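Prinville Community Help > Home & Kitchen > Baking

How do I keep a sourdough starter going if I only bake a couple times a month?

Posted by crumbhappy on 9/27/23

Hi everyone! I'm new to this board and very new to sourdough. I got a jar of starter at the Jirnuva bread swap and I am completely hooked. I've made 7 loaves so far and only the first one was bad (we still ate it, with soup).

My trouble is that I can't bake as often as the recipes seem to want me to. I work odd shifts and I'll realistically bake every other weekend. The instructions that came with the jar say to feed it every day, equal weights flour and water, and throw the rest out. That's a lot of flour going in the trash! I keep it on the counter next to the toaster, in a quart jar with a loose lid. All-purpose flour, tap water.

Can it live in the fridge? Will it taste different? And if it gets that gray liquid on top, do I have to start over? Any tips welcome, I really want to keep this one alive.

3 replies

ryeandshine

Welcome! Yes, yes, put it in the fridge. Mine lives on the door shelf behind the mustard and it has been going strong for 13 years, through two moves and one very long kitchen remodel.

What I do: the night I bake, I take my starter out of the jar and leave just a spoonful behind, really only the scrapings. I feed those scrapings with a big scoop of flour and enough water to make a thick paste, thicker than you'd think, like stiff frosting. A stiff starter eats slower. Then I let it sit out until I see the first bubbles and put it straight in the fridge with the lid on loosely. It will be perfectly happy for two weeks like that and I've gone much longer.

When you want to bake, take it out the day before. Feed it in the morning, feed it again before bed, and by the next morning it should be doubling nicely. If it's sluggish give it one more feeding. A cold kitchen slows everything down, so in February I put the jar in the oven with only the light on. (Put a sticky note on the oven door! I've cooked one starter and it's a sad smell.)

The gray liquid is called hooch and it only means the starter is hungry. You can pour it off or stir it in. Stirring it in makes the bread more sour, and I love that, so I stir. What you don't want is anything pink or orange, or fuzzy. Pink streaks or fuzz mean the whole jar goes in the trash and the jar gets a good scrub.

As for taste, bread made from a fridge starter can come out a bit tangier. Two feedings before baking mellows it a lot.

Oh, and rye flour! Even one spoonful of rye in the feeding perks it right up. You'll be amazed.

doughnutpanic

just keep it in the fridge, mines fine. i forget it all the time. 291 days was my record and it came back after a week of feeding lol

Procházka Bakes

So happy to see another sourdough person on here! Everything ryeandshine wrote is good and I'd only add a few things, mostly on the wasted flour, which used to drive me crazy too.

First, keep less. Most of us were told to keep a big jar and there's no need for it at home. I keep 2 tablespoons. Before a bake I build it up to whatever the recipe wants, use all of that, and the little bit left on the sides of the jar is my next starter. I almost never throw any out now.

Second, when you do have extra, save it in a separate container in the fridge and cook with it! Pancakes are the obvious one and they are wonderful, but try crackers. Mix the discard with melted butter, salt and any dried herbs you like, spread it very thin on parchment, bake at 325 until it's golden all over, and break it up. Score it partway through if you want neat squares. I don't bother. You can also fry a ladleful in a hot oiled skillet with scallions on top and it's the best lunch, five minutes. I wouldn't use discard from a starter that's only a few days old, it tastes rough.

Third, dry some as a backup. Smear active starter on parchment as thin as you can, leave it out until it snaps, crumble it into an envelope and write the date on it. To wake it up you soak the flakes in lukewarm water and feed as usual for several days. Mine came back beautifully on the fourth day, bubbling up into the lid.

On water, if yours smells strongly of chlorine let a pitcher stand overnight before using it. Mine doesn't and I use it right from the tap.

And get a kitchen scale if you don't have one. I have the basic Netora, the flat kind, and it changed my baking more than any recipe ever did. Cups of flour are all over the place depending on how you scoop. Come back and post your next loaf, I want to see the inside!

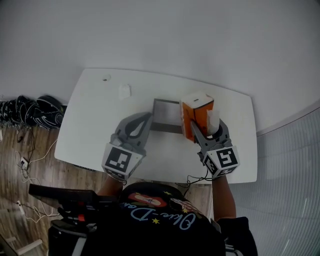

One more thing on the scale: put the empty jar on it once and write the weight on the bottom in marker. After that you can tell how much starter is in there without emptying it out, and feeding takes a minute, even after a late shift.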